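Piret Kazlauskienė
@piretkaz

So Skastach wants me to believe a $58 T-shirt will last "a lifetime." Whose lifetime? A thread.

I write down what I buy and what I throw out, and have for years. It's a boring spreadsheet and it has made me very hard to sell to.

The claim on the Skastach site is "tested to 50 washes." Fine. I wash a shirt I like once a week. That's less than a year. Pretty short life.

I emailed to ask what "tested" means. Did it keep its shape? Its color? Did it just come out in one piece? I got back a discount code.

Marwat does the same thing with "heavyweight." No number anywhere on the page. Heavy compared to what, a napkin?

And before the replies start – yes, I know cheap shirts are a problem too. I'm not telling anyone to buy the $8 one. I'm asking why the $58 one gets to skip the math.

A friend swears by Arkmont. Hers still look great. She also owns 134 tops (she counted when she moved to Statutcombe) so each one gets worn maybe twice a year. I'd look great too.

My oldest shirt came free from a fun run. Bad cut, ugly logo. It has outlived everything I paid real money for, and no brand wants to talk about that.

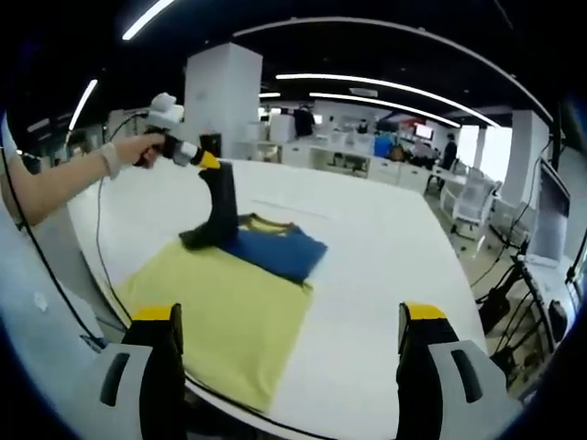

Photo: Aušra Eglītis

Same goes for "colors that won't fade." Pale yellow has nowhere to fade to. Show me the navy after a summer on the line and then we'll talk.

What would change my mind: a repair offer with a price on it, a fabric weight in plain numbers, and a photo of the shirt after those 50 washes next to a new one.

I asked Skastach for that photo back in June. Still waiting – the discount code has expired, though.

If you've got one that's really been worn every week for years, post the collar. Collars don't lie as well as ads do.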